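Chapter 7
Looking After the Hand

In this chapter you will learn to
check a multi-finger hand before the arm is powered
set the zero position of each finger
choose a grip force for a light, hard object
route cables so the wrist can turn freely
keep a service log that the next person can use

Key terms: zero position, backlash, fingertip pad, strain relief, grip force, service interval

Most of a robot arm is easy to live with. You grease it on schedule, you listen for odd noises, and it goes on working. The hand at the end is another matter, and a far more interesting one! It has the smallest parts on the whole machine, it touches everything, and it takes every bump first. If you learn to care for a hand well, the rest of the cell will feel simple.
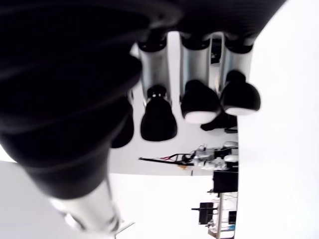 Chapter 7 | Text by Bastian Stüber | Trerora Workshop Series | Revised December 11, 2024

7.1 Start with the power off

The two-arm cell at Imley is the one we will follow through this chapter. It has a jointed hand on each arm and a plain white table to work over. Its service interval is 300 hours, and the first part of every service is done with the drives switched off and locked.

Begin at the fingertips. Wipe each pad with a lint-free cloth, then look at it from the side under a good lamp. A pad that has gone shiny has lost some of its grip, even if it still looks whole. Press the edge gently with a fingernail to see if it lifts. Next, move each joint by hand through its full travel. You are feeling for backlash, the small free play you get when you change direction. A little is normal. A click or a gritty patch means the joint has to be opened, and it is much nicer to find that now than halfway through a job.

Check the small screws at the joint rings last. At Imley they get a dab of marking paint after tightening, so a screw that has turned shows up at a glance.

7.2 Zero first, then force

With the drives back on, send the hand to its open pose and compare each finger with the alignment gauge. If a finger is off by more than 2 degrees, reset its zero position before you do anything else. Force settings made on a badly zeroed finger are wasted work - you will only have to make them again.

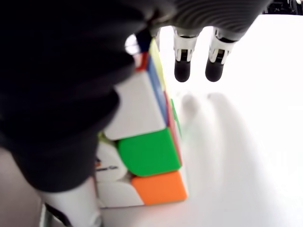

Now set the grip force. Start low and raise it in small steps until the object stays put when you tug it lightly. A puzzle cube is a wonderful test piece. It is cheap and hard, it has flat faces and crisp edges, and its layers will turn if the fingers push unevenly. On this cell, the setting sheet starts at 400 on the controller's force scale and stops at 515. If you reach the upper figure and the cube still slides, go back to the pads. More force is rarely the cure.

Write down the value for each hand separately. Two hands of the same model, bought on the same day, can want quite different settings.

7.3 Give the cables room

Cables fail where they bend, and a wrist bends them all day long. Leave enough slack for the full turn of the joint, and fix the strain relief on the part that moves least. Then run the arm slowly through its widest reach and watch the loops as it goes.

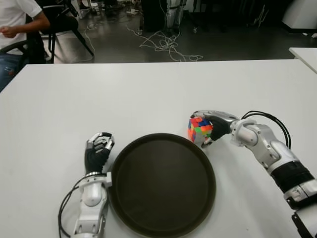 Do this with something in the grip, too. A loaded hand often takes a different path from an empty one, and a loop that cleared the forearm nicely on the first pass may rub on the second. Frerichs, who wrote the first service sheet for this cell, had people stop the arm at four points and sketch the cable at each one. It sounds slow. Try it once and you will see how much you had been missing!

Before you go on: find the service log for a machine you use, and read the last entry. Could you repeat the work from what is written there? Bring your notes to Section 7.4, where we open a finger joint on the Tremell bench and replace its bushing.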